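Subject: Re: [nurdale-makers] Gripper pads, and who has the bench Friday

Quick one, on my lunch. Replying inline because there's a few things in here.

> From: Tomos Trevor
> To: nurdale-makers
>
> Hi all,
>
> Had a go on the arm last night with the printed fingers as they
> stand. Soft things fine. Anything with a bit of weight and a smooth
> side just turns in the grip. Dropped the padlock 4 times from the
> same height, same spot, and each time it had swung round before it
> went.
>
> Is it the pads or is it the closing force? I had the force at 45 in
> the config, didn't dare go higher after what happened to the last
> servo. Prys, you rebuilt the wrist, is the slop in the fingers or
> further back?
>
> Also are we still bringing it to the Dafis lot in September, and can
> I have the bench on Friday?
>
> Tomos

> Is it the pads or is it the closing force?

Bit of both I think but mostly neither. The fingers weren't closing parallel. The left one was touching first and shoving the thing sideways, then the right one caught up, so you had one good contact and one bad one. Turning the force up just shoves harder. I put a shim behind the left finger mount, 11 thou from the old feeler set, and redid the zero. Do NOT use the zero button in the Wustenis software, it homes to the wrong stop. Type it in by hand. Mine is 138 for fully open, yours may differ if you've had the horn off again.

Went back to the brass padlock as it's the most awkward thing we've got, smooth sides and all the weight in the body. Body between the fingers, shackle up, and grab it low. If you grab it near the top it wants to tip over, that'll be half of your swinging.

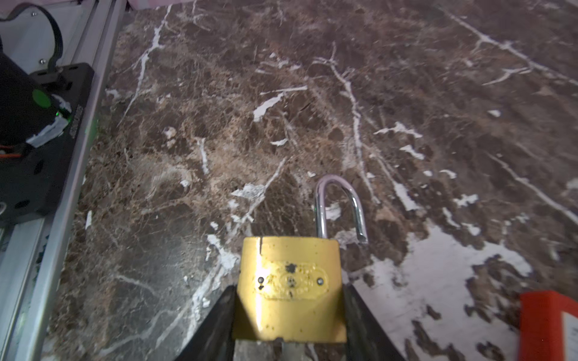 Force is still at 45 by the way, I haven't touched it. So please leave it there till we've both had a proper go, otherwise we'll never know which change did what. I've had it hold on through a slow wrist turn both ways. Fast turn it slipped a bit. Not tried it with the arm at full stretch, the shoulder is groaning again and I want to look at that belt first.

> is the slop in the fingers or further back?

Further back, some of it. Hold the fingers still and wiggle the wrist and there's about a millimetre at the tip. Two of the grub screws had backed out. Threadlocked them, the blue stuff, leave it overnight before you go mad with it. The rest is the bearing and I'm not taking that apart before September.

Things I'd like you to try, if you get the bench:

- thin rubber on the inside faces, the bike tube not the foam. Foam squashes and then you're re-zeroing every time
- same lock, same place, slow close. Speed is in the Troseline file not the main config, took me ages to find that
- wire at the wrist wants tying back, it pulls when the joint goes past halfway. I've got no cable ties left, if you have some bring them

On the key thing. I know you want it to lock and unlock for the Dafis demo. I think pick up, turn over, put down is plenty. The key needs a second hand or a jig and we have niether. If you want to knock up a jig I'll happily be proved wrong but I'm not rewriting the wrist moves for it.

> can I have the bench on Friday?

Yes but from seven, I've got the lathe end in bits before that and there'll be swarf everywhere. Put the arm's power brick back on the shelf when you're done please, not on the floor.

Config with the new zero is in the shared folder, called gripper_new. The one called gripper_new2 is older, don't ask, I'll delete it tonight if I rememeber.

Got to run. If the shim falls out it's only tape holding it, just stick it back same way round, thick end to the wrist.

Prys

--
Prys James
nurdale-makers list. Reply goes to everyone, so trim your quotes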